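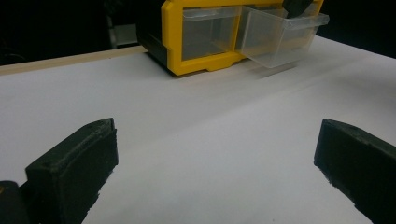
DALELBY — The parts counter at the Purkia repair shop has a new filing system, and it comes with a carrying handle.

Owner Abla Bitar spent January sorting 240 screws, clips and springs out of jam jars and into small drawer units. The jars had served the shop for years, mostly by hiding things.

"I once bought a hinge pin three times," Bitar said. "I owned it all along."
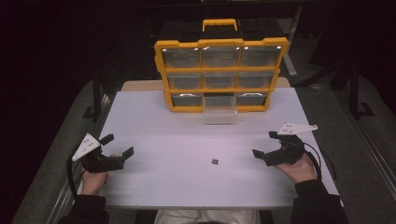 Nine clear drawers in a yellow-and-black organizer, with the bottom center one pulled partway out.

Jihad Bataineh, who runs the counter in the mornings, wanted labels. Bitar did not. Talks continue — for now, customers looking for a washer are asked to allow extra time.

The jars are free to anyone who wants them.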